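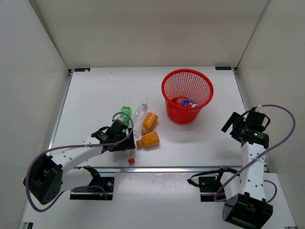
# 飲み終わったあとのボトルはどこへ行くのか
## 共同作業室におけるペットボトル片付けの調査と、ささやかな改善の試み

生活デザイン演習 最終レポート
提出日:22/11/2024
班員:Rosângela Figueiredo、Olga Goicoechea

### 1. はじめに

私たちの班がこのテーマを選んだのは、ほかの班が「高齢者の見守り」や「地域の防災」といった立派な題目を先に取ってしまったからである。残っていたのは机の上のペットボトルだった。5月の中間発表で「それは研究ですか」と質問されたが、答えは保留にしてある。

対象は、学科の共同作業室で飲み物のボトルが空になってから、かごに入るまでの時間と経路である。短いと思うかもしれない。私たちもそう思っていた。初回の観察で、あるお茶のボトルは昼休みから翌日の夕方まで机の上で過ごし、その間に三人の学生がそれを脇へずらした。ずらす手間と捨てる手間はほとんど同じに見えたのだが、三人ともずらすほうを選んだ。

### 2. 調査の方法

#### 2.1 作業台の上での分類

まず、片付けの動作そのものを小さくして眺めることにした。白い天板の三方を白い壁で囲った台を使い、奥のほうに赤いメッシュのくずかごを置く。手前から中央にかけてボトルを散らし、それを一つずつかごへ移していく。背景が白いと、何がまだ残っているかがいやでも目に入る。これは後で重要になる。

ボトルは緑、透明、オレンジと色の違うものを混ぜた。いずれも横倒しで、向きは揃えていない。Olgaは最初、几帳面に平行に並べていたが、そんなふうに飲み終わったボトルを置く学生はこの建物にいないため、やり直してもらった。かごの底には青と白のラベルの小さなボトルがあり、網目越しにも上からも見える。

かごが網であることには当初何の意味もなかった。ところが、中が見えるかごだと「ここはボトルを入れる場所だ」という説明がいらない。前に入れられたものが説明してくれる。作業室の既存のごみ箱は灰色の不透明なふた付きで、中身を知るにはふたを開ける勇気が必要である。

#### 2.2 作業室での記録

次に、作業室で放置されたボトルを記録した。場所は窓際の長机、プリンターの横、流し台、それから通称Kedgate(廊下へ出る引き戸のあたり。由来は誰に聞いても違う話が返ってくる)の四か所とした。

期間中に記録したボトルは全部で933本である。このうち自力でかごにたどり着いたものは、当然ながらない。記録表の行数は、場所の移動も一行と数えたため2723行に達した。Rosângelaが表計算ソフトで集計し、途中でファイル名が「最終」「最終2」「本当の最終」と増えていった経過は付録に含めていない。

### 3. 結果

#### 3.1 どこに置かれるか

一番多かったのはプリンターの横だった。印刷を待つ間に飲み終わり、紙が出てくると両手がふさがる。紙とボトルのどちらを持っていくかとなれば、提出期限のあるほうが勝つ。

次がKedgateである。引き戸を開けるには片手を空けなければならず、そのために脇の棚へいったん置かれる。この「いったん」が長い。記録した中で最長のものは2週間を超えていた。中身は少し残っており、私たちは色についてそれ以上調べなかった。

#### 3.2 キャップの問題

分類していて困ったのがキャップである。台の上のオレンジのボトルにも、透明なボトルにもキャップが付いている。学科の掲示には「キャップは外すこと」と書いてあるが、外したキャップを入れる容器が置かれていない。外した人は机に置くか、ポケットに入れるか、もう一度閉めるかを選ぶことになり、最後の選択肢が圧倒的に人気だった。

赤いキャップは白い天板でよく目立つ。一方、透明なボトルの胴は見落とされやすい。作業室の長机も白なので、同じことが起きている。片付けたつもりの机に透明なボトルだけが残る場面を、私たちは何度も見た。担当した本人は「全部捨てた」と言い張り、指をさすと少し黙る。

#### 3.3 かごの位置

かごを二種類の位置で比べた。

- **部屋の隅**:見た目はよい。使われない。
- **プリンターのすぐ横**:見た目は悪い。使われる。

結果は明らかだったが、隅に戻してほしいという要望が2件届いた。どちらも理由の欄には「なんとなく」と書かれていた。

### 4. 改善案

以上を踏まえて、私たちは片付け用の台「Flatlow」を試作した。名前は平らで低いという意味のつもりで、英語として正しいかは確かめていない。Modellという仮称もあったが、何の模型なのかと毎回聞かれるのでやめた。

構成は次のとおりである。

1. 膝くらいの高さの平たい台に、網のかごを一つ載せる。
2. かごの横にキャップ用の小さな皿を置く。
3. 天板は濃い灰色に塗り、透明なボトルが見えるようにする。
4. 掲示は貼らない。

四番目は班の中で意見が分かれた。Olgaは掲示を支持し、Rosângelaは作業室にすでに貼ってある掲示を全部読み上げることで反論した。かなり時間がかかったため、貼らないことに決まった。

灰色の塗料は画材店Hashemiで購入した。乾くまでの間、塗りたての天板に早くもボトルを一本置いた者がいる。丸い跡が残ったが、置き場所の目印としてちょうどよかったので、そのまま設計に取り入れた。

### 5. 考察

当初、私たちは放置の原因を怠慢だと考えていた。記録を見直すと、手がふさがっている、かごが遠い、キャップの行き先がない、という具体的な事情のほうが目につく。もっとも、かごから腕一本の距離に置かれたボトルもあり、これには事情らしい事情が見当たらない。怠慢という仮説も完全には捨てずにおく。

台の上での分類は、実際の作業室に比べて条件がよすぎた。壁に囲まれていてボトルが転がり出ないし、印刷を待つ人もいない。緑のボトルのように胴に凹凸のあるものと、滑らかなものとで持ちやすさが違うかどうかも調べるつもりだったが、時間が足りなかった。

### 6. 今後の課題

缶と紙コップは今回扱っていない。特に紙コップは重ねられるため、放置されたものがさらに放置を呼んで塔になる。別の班に譲りたい。

Flatlowは現在もプリンターの横にある。先週見たときは、かごの中にボトルが四本、キャップの皿にホチキスの針が入っていた。皿は次の版で形を変える予定である。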